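Print this page | E-mail this page

Workshop notebook, Risonetti, entry 23
March, started 9:40

Continuing with the backpack. Yesterday evening I read again the notes of Ingeborg and I see that she and I did not mean the same thing with the word "front". For her the front is the side with the pocket, for me it was the side that lies against the back of the person. From now on front = side with the zippered pocket. I corrected it in pencil in the older pages, please do not erase.

The table is at 80 cm today. It was lower last week and Jitendra complained of his back, with good reason.

What we want from this entry: an order of packing for the overnight bag which another person can repeat from paper, without one of us standing next to him. The bag is black fabric and very soft. It has no frame inside and it does not stand alone when it is empty, so everything we learned with the stiff Grotetti bag in February helps only a little. With that one you could drop things in from above. Here the mouth closes again as soon as you leave it.

Start position, written down before the first round: bag laid flat in the middle with the front up. Shoulder straps out to the sides. Small things on the far side of the bag, which are the razor in its blister, the toothpaste, the tape measure, the wrapped snack and the squeeze pouch. The beige container at the far right corner, on its side. Booklet on the right.

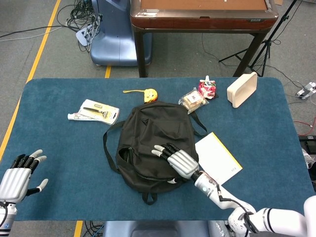
Should the food go in the same compartment as the toothpaste?

Better not in direct contact. If there is only one big compartment, put the toothpaste low and against one wall, and keep the food on top, inside its wrapper and with a flat thing such as a notebook in between.

I asked this to Ľubica because she packed for hiking groups before, and I write her answer more or less how she said it. She added that a squeeze pouch is worse than toothpaste if the cap is not tight, so check the cap with the fingers before it goes in. I had the caps in the list of things to do at the end. Moved to the beginning.

10:30. Remarks on the single things.

Toothpaste: no difficulty. It is white, and so is half of what is on this table, so in the list I should write "tube" and not "the white one".

Razor: the card of the package is bigger than the thing it holds. Laid against the wall of the bag it behaves like a piece of stiff paper and this is good. Put in the middle it stands across and everything above it is crooked. Bastian wants to take it out of the package to save room. I say we leave it closed, a person who buys a razor for a trip will often leave it closed too, and I don't want an open razor between soft things.

Tape measure: heavy for its size. If it goes in late it slides down and presses on whatever is below. First or second thing in the bag, low.

Snack: last. We agreed on this without discussion, the only point today.

Container: I don't know yet. It takes space if you pack it as it is, but small things can go in it. Ľubica is for filling it with the small things and then packing all as one piece. Then you must decide which things, and you open the bag and open the container to get one tube. I will try both ways this week.

Booklet: I found it a bit under the shoulder strap when I checked the start position. For the next round lay the straps first, then the other things. This is now line 4 of the sheet.

11:15. The mouth of the bag.

The biggest loss of time is still here. With the bag flat, the opening is only a line and the things catch at the edge. We went back to what Poul suggested at the very beginning and I did not believe in: open the mouth fully before anything goes in, lift the back panel, and hold the panel up during the whole packing. Let the front panel bulge how it likes. Then the notebook goes in flat at a small angle and you straighten it later with one push.

I want to write for myself that the holding hand should stay on the inside of the fabric. If you hold from outside only, the cloth folds inward and makes a second lip, and a coil of the notebook can catch there. This happened to me with my own bag at home also.
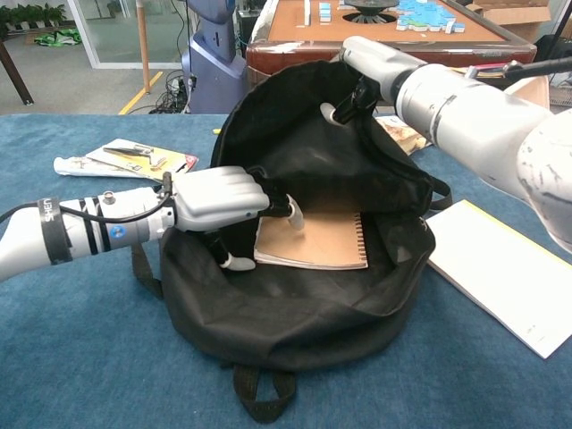

Spiral notebook in the open bag; the white one with the yellow border lies on the table at right.

About the coils, we have two opinions. Ingeborg puts the rings always toward the bottom seam. I would put them to the side, because the sides of this bag are softer and the rings find their place. Not decided. In the sheet I wrote "rings to the right" for the moment so all of us do the same until we compare.

The kraft cover marks easily. Clean hands, please, and no coffee near the mat. The blue covering is difficult to brush and what falls on it goes afterwards into the bag.

Order for the next round:

tape measure, low
toothpaste against the wall
razor against the opposite wall, card to the outside
spiral notebook, rings to the right
white booklet on it
squeeze pouch, cap up
snack

Container: leave it out for three rounds, then three rounds with it.

To ask Weidemann: do they have the same bag with a wider zipper? I think I saw it in the catalog but I can't find the page.

To do: new pencil for the notebook drawer. Return the scale to Jistham, they asked already two times.

Stopped 12:05. Afternoon belongs to Bastian.

Contact | Copyright Risonetti workshop notes | Back to top

Comments

Bastian Kohlhase
I still think the package of the razor is silly but OK. For the afternoon I used your order and swapped only the pouch and the snack. Pouch on top is easier to take out, and the snack was not squashed with the booklet under it. Can we try it like this once more before you print the sheet?

Ingeborg Kleinschmidt
Thank you for the pencil and not pen. About the rings: toward the bottom seam they carry the weight of nothing, and the pages stay straight. To the side they get pushed when you set the bag down. I will bring my old notebook so you see what the cover looks like after a year.

Jitendra Kushwaha
80 is good, please keep it there. The brush for the mat is in the second drawer, it was behind the tape rolls.

Poul Zoëga
Line 4 says straps first. Does this mean also the small loop? I had it folded under the bag this morning and it was annoying to find.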